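An Afternoon at Zeretti House

I had been meaning to visit the Zeretti House open day for years, and every May something got in the way: a wedding, a cold, one memorable spring when the car wouldn't start and we spent the afternoon eating our picnic in the driveway. This year I finally made it, and I'm so glad I did, because I came home with sore feet, a bag of rolls and a head full of ideas for my own kitchen table.

The house sits at the top of Donati Lane, and you can park in the lower field if you don't mind the walk up (I didn't, though my shoes did). The doors opened at 2, and by the time I had signed the book and found somewhere to leave my umbrella there was already a nice hum of people going from room to room, most of them, like me, there for the table settings.

There were 8 tables this year, spread through 5 rooms, each one laid by a different person or household. Some were very grand. The dining room had a Zanitz dinner service laid out for a winter feast, with so many forks that the couple beside me got into a friendly argument over which one was for the fish. I liked the breakfast table in the sunroom better, with its mismatched cups and a pot of jam you were allowed to try. I tried it twice.

My favorite room, though, was the old schoolroom at the back, where Endang Gunawan was talking visitors through setting a table with color. She has been doing this for a long time and it shows in the easy way she answers people, even the gentleman who wanted to know about getting candle wax out of linen and stayed on the subject for quite a while. Her advice was to pick the cloth first and be brave about it. A strong green, she told us, will make a plain white plate look special, and once you have that, a bit of orange and cream is plenty. She likes low things on a table, fruit or little squashes, so that guests can see each other over them, and she would much sooner see a few scattered straight on the cloth than a big arrangement everybody has to lean around.

Tea was in the Skultora Room, 3 dollars for a cup and a slice of something, and I chose the lemon cake and shared a bench with two sisters who had driven over from the coast. We compared notes on tablecloths for so long that they had to start stacking chairs around us. I've since dug a green cloth out of the linen closet and ironed it, and it's waiting for my next supper.

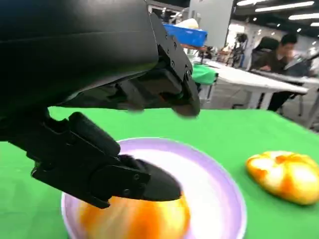 What color plate goes well with a bright green tablecloth?

A white one is the easiest choice, and a pale lavender rim softens it nicely. Keep the rest of the table simple and add a little orange for warmth.

Contact: Zeretti House Visitors' Desk, ext. 2142 | Copyright Zeretti House | Back to top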